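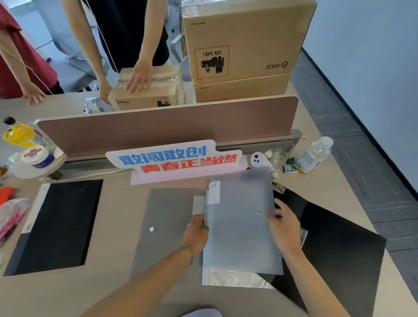 The **Botstead rules** are a set of working guidelines for recording everyday hand tasks, such as tidying a desk or sorting papers, so that robots can later be taught from the recordings. They grew out of a handbook kept at Drallberg, and were put into their present shape by Brock McIntyre, who is fondly remembered by his readers for never using one paragraph where three would do. The current text has 26 rules, of which 13 deal with the desk itself.

## Setting and objects

The rules are quite relaxed about clutter, and rather like it. Ordinary belongings may stay where their owners keep them, and colleagues may carry on with their own work nearby, provided they have agreed to it beforehand (a chat in the morning is enough, though the agreement should be written down before lunch). Anything bearing a name, an address or a private number is to be put away first.

## Handling

Hands should move at the pace a person would use at home or at work, with no showing off for the recording. Soft and see-through things get a chapter to themselves, as a folder that bends and lets light through is a good deal harder for a machine to follow than a wooden block. Both hands should stay in view while a flap or fastening is being worked. 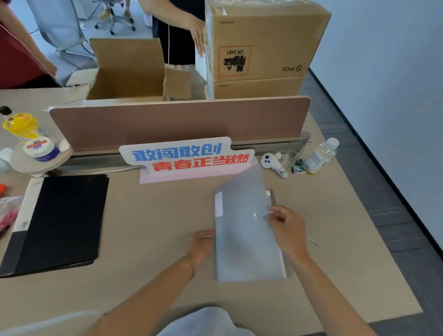 *Handling a frosted document folder with a snap button.*

## Checking and use

Each recording is looked over by 2 people, and a slip of the hand is kept and noted, never trimmed out. Plonder took up the rules for its own office tasks one May, and its first batch came to 573 recordings. The Ó Súilleabháin edition, a shorter version meant for newcomers, leaves out the chapter on storage but keeps McIntyre's lengthy and much-loved notes on folders.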